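The Lid

The first thing I distrusted was the name. They called it Zupan, after the street the workshop is on, and once a thing has a name people begin making excuses for it. Zupan is tired tonight. Zupan doesn't like that corner. I heard both of those before I had my coat off.

My sister had dragged me along. She pays her share of the rent on the place every month, and in June she decided I needed to see what the money was going toward. The answer was two robot arms and a brown table.

"They're going to open a box," she said.

I said I could open a box.

"Yes, but you have to be there."

I thought about that while I looked for somewhere to sit. I have been there for every box I ever opened. It never felt like a burden.

The workshop used to be a tile showroom called Mavitz, and the sign is still up over the back door. It smells of solder and somebody's soup. The rent is split seven ways, and my sister's way is a shelf and a key and the right to argue. She had used the last of these plenty. She was against the second arm. She said one arm that worked would be worth a dozen that nearly did, and she lost the vote, and then she spent two months of evenings writing the code for it. That's my sister. She will fight you on a thing until it is decided and then stay up until midnight making it go.

The man with the beard was in charge of the first arm. The woman in the long sweater was in charge of the second. My sister was in charge of what they did together, and it was already plain that this was the hard part, the way it is with people.

"What's in the box?" I asked.

"Nothing important," said the beard.

"Then why open it?"

He looked at my sister. She gave him a look back that I knew from our childhood kitchen table, and it meant keep going, she'll wear herself out.

I should say where I was coming from. I worked for nineteen years in the packing room at Goritex, and I left the spring they brought in the machines. They didn't fire me. They moved me to a stool beside a machine, and I watched it drop things, and I pressed a button, and it picked them up and dropped them again. On paper I was supervising. When I left they gave me a clock. So I had some experience with arms, and I didn't see why anybody would go home from a day's work and build one for fun.

I kept most of this to myself. My sister had asked me to be nice, and she had bought me dinner.

The first try was quick. The arm swung over, came down to the left of the box, closed its fingers on air and lifted the air up carefully. It held the air for a while. Then it set the air down.

"That was beautiful," I said.

"It's an offset," said the beard.

The second try came down on the lid too hard. There was a crack like a plate in a sink, and the whole thing stopped dead and sulked. The woman in the sweater walked around the table and did something to a laptop. I asked if it was broken. She said it was protecting itself. I said I'd had a brother-in-law like that.

After the second try they moved the lamp. Then they moved it back. There was a long talk about shadows, with the two of them bent over the box and my sister standing off by the wall with her arms folded. The beard believed the shadow of the lid was confusing the camera. The sweater believed the camera was fine and the numbers were old. My sister believed they should all be writing things down, and she was the only one who had a pencil.

I went and looked at the soup. It was lentil. When I came back they had stopped talking, and the fingers were on their way down again, slower this time, slow enough that I could have eaten the soup and washed the bowl.

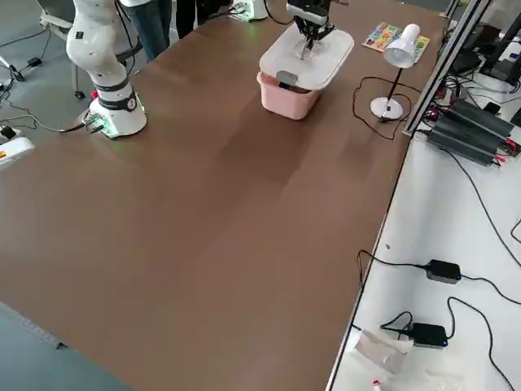

The third try, going down.

I will admit I stood up. It wasn't out of hope. At Goritex you learned to stand when a machine got close to something, so that you were already on your feet when it went wrong.

The fingers touched. They closed. I could hear the little motor in them working, a sound like a fly in a jar, and the lid bent upward in the middle. The box came up with it. The whole box, lid and all, rose off the table about the width of my hand and hung there.

"Latch," said my sister.

Nobody had undone the latch.

I laughed. I wasn't nice about it, either. I laughed the way I had not laughed in that packing room in nineteen years, and I had to hold on to the wall. The beard went red over the top of the beard. The sweater said it was a perfectly good grasp, if you thought about it, and that as a grasp it was the best one they'd had. My sister wrote that down with her pencil.

Then the box began to swing. It was a small swing, and it should have died away, but the arm felt the swing and tried to correct it, and the correcting made it worse. The box went left and the arm went after it. The box came back and the arm was late. I had seen this before, at work, with a crate of bath mats, and I knew how it ended. I knew it ended with somebody on their knees under a table.

"Hit the button," I said.

"It'll settle," said the beard.

"It won't settle. Hit the button."

He turned around to tell me about damping. I don't know what he was going to say about damping, and I have never asked. I went past him and hit the button myself. It was red and it was where a red button ought to be, and I will give them credit for that much. Everything stopped. The box hung crooked and still, with the arm locked above it like a heron that has forgotten what it came for.

It was very quiet. I thought I had probably broken something expensive. I thought about my sister's share of the rent, and about the clock they gave me.

"How did you know?" asked the sweater.

"It was chasing itself," I said. "You can see it. It waits too long and then it pulls too hard. Ours did that whenever the load hung low."

"What did you do about it?"

"I told them to slow it down at the top. They didn't, so I used to put my hand on the crate."

The two of them looked at each other. It was a look I didn't like, because I could see a chair being pulled out for me at the end of it.

They got the box down and undid the latch. I made them show me the speed at the top of the lift, and it was set to 74, and I asked 74 what, and the beard said percent. I asked who had picked it. It had come with the sample program from a site called Civia, and all three of them had taken it for somebody else's decision. I said try half. My sister changed it without a word, and she is a woman who always has a word.

I would like to report that it worked. It would make a better story and she'd be easier to live with. On the fourth try the fingers slid off the edge of the lid and pinched the corner and let go. On the fifth it lifted the lid clean, no swing at all, and carried it over and put it down half on the lamp, and the lamp fell over. The beard counted that as a success. I counted it as a lamp on its side.

And inside the box, after all of that, was a tennis ball and a folded piece of paper. I asked what the paper was. My sister said the ball was for the first arm to pick out, once the second arm had the lid off, and the paper was only so the ball wouldn't roll. She said it quickly. I unfolded it. It was the flyer from my retirement lunch, with the cake on it and my name spelled wrong.

"I had it in my bag," she said. "It was the right size."

I have known her all my life and I can't tell you if that was true.

We drove home with the windows down. She talked about timing and I said nothing for a good while. I still don't think anyone needs a robot to take the lid off a box. I said so at the light. I said that all they had built, between seven people, was something that took most of an evening and three grown adults to do what I could do with a thumb - and that if they ever did get it going right, they would only find some poor soul to sit on a stool beside it.

"Probably," she said.

"And that latch wants oil."

"So bring some."

The light changed. I told her I didn't have any oil, and she knows perfectly well what I keep in my garage, and she drove on.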